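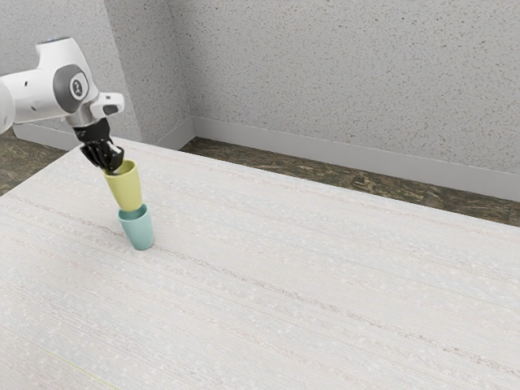
Home Tickets Knowledge base Status Contact

Posted 15th October by Rania Mansour
Filed under: Backup and storage > Closed tickets

Nightly Demidar job ends with "control session lost" during verify

Reported by: Nadine Fakhoury, Clirnevico accounts office
Assigned to: Rania Mansour
Site: Hemden
Priority: normal, raised to high

Problem as reported

The nightly backup from the accounts file server to the storage unit at Hemden shows a red status most mornings. The job log ends with "control session lost, job aborted" and no error code. The copied files are present on the storage unit, but the run isn't marked complete, so the old sets aren't pruned and the volume is filling up. A manual run started from the console during the day finished normally. Nadine asked whether the red status can be ignored. It can't. Without a completed verify the set is not listed for restore.

History

The job was set up in January by Abla Geagea and ran without complaint until the firewall at Hemden was replaced. The ticket for the replacement lists rule changes only. Of the last 24 runs, 19 ended with the error. The runs that finished are scattered and don't line up with updates or with the size of the whole set.

Checks, first pass (Rania Mansour)

Free space on the target volume is low but was not exhausted on any failed night. Disk health on both ends is clean. No file system errors.

The service account is not locked and its password has not expired. The log shows a normal login at the start of every run.

Copied the full log from a failed night. Scan stage fine, copy stage fine, verify stage starts and reaches the mail archive file. No further lines until the abort. The time between the last line and the abort is different on each night, so a fixed job timeout looked unlikely. Checked anyway: the job timeout is set to none.

Cable and switch port swapped at the Hemden end. Failed again that night with the same message.

Asked Nadine whether anything else runs overnight. The payroll export does, but it is over before the backup starts. Moved the backup start one hour later regardless. No change. Moved it back.

Checks, second pass (Maya Awad)

Compared the finished runs with the failed ones. On the finished nights the mail archive file had not been modified since the previous set, and the verify stage skipped it. On the failed nights it had been modified and was hashed in full. That explains the scatter.

Hashed the file by hand on the storage unit. It took nearly 90 minutes and the result matched the source. The file is not damaged and the unit can read all of it.

Demidar opens two connections for each job, one for data and one for control. While the storage unit hashes a file, neither side sends anything on the control connection. The server waits for the result. It does not poll.

Packet capture on the file server during a failed run: the control connection goes quiet when the hash starts. When the hash is done, the storage unit sends its result and gets no answer. It retries, gives up, and closes. The capture on the storage unit side shows the retries leaving. They never reach the server. Something in between has dropped the session from its table, and the only thing in between is the firewall.

Firewall settings: idle timeout for TCP sessions is one hour. The old unit had no limit configured, according to the exported settings Abla kept. The varying delay before the abort is the hash time for that night plus the retries. The file grows and gets trimmed, so the hash time moves with it.

The daytime manual run was on a day when the archive had not changed yet. It proved nothing, and a note to that effect has been added under the original report.

Cause

Idle control session dropped by the firewall during a long hash. Keepalive was enabled in the Demidar client, but the client uses the operating system's interval, which was left at 2 hours on the file server. The first keepalive packet would have been sent well after the session was gone.

Fix applied

1. Keepalive time on the file server lowered to ten minutes. Setting written to the system configuration file so that it survives a restart. Server restarted, value read back, correct.

2. Same change on the storage unit. Its web interface has no field for it. Set from the command line and added to the startup script. A firmware update may overwrite the script. Check after each update.

3. Firewall timeout left as it is. A separate rule with a longer timeout for the backup ports was considered. Rima Nassar, who looks after the firewall, would prefer no exceptions for a problem that can be solved at the ends. Agreed.

4. Retention job run by hand once the first complete set was in place. Old sets pruned, volume back under the warning level.

Test

Touched the mail archive file to force a full hash, then started the job from the console. Capture running on both sides. Keepalive packets visible on the control connection all through the hash. Result received, verify complete, status green.

Restored one folder of invoices and one mailbox from the new set to a scratch directory. Nadine opened files from each and confirmed they were readable. Scratch directory removed.

The scheduled runs since then have completed, including nights on which the archive was hashed in full.

Reply from reporter

"Green this morning and yesterday. The warning about space is gone as well. Do I need to redo the nights that failed? Nadine"

No. Each complete set holds the full current state of the files. Versions that existed only on a failed night and were changed again before the next complete run can't be listed for restore. If a particular version is needed, open a new ticket with the file name and we will look in the incomplete sets by hand before they are removed.

Still open

The message "control session lost" gives no hint of which side closed the connection. Request sent to the vendor to log this. No ticket number received yet.

The Nassar Street office has the same model of firewall and a smaller archive. Its hash stays under the limit for now. Keepalive change to be made there in the next maintenance window. Owner: Maya.

Site checklist for firewall replacement updated: compare idle timeouts between the old and new unit before the switch.

Status: closed, resolved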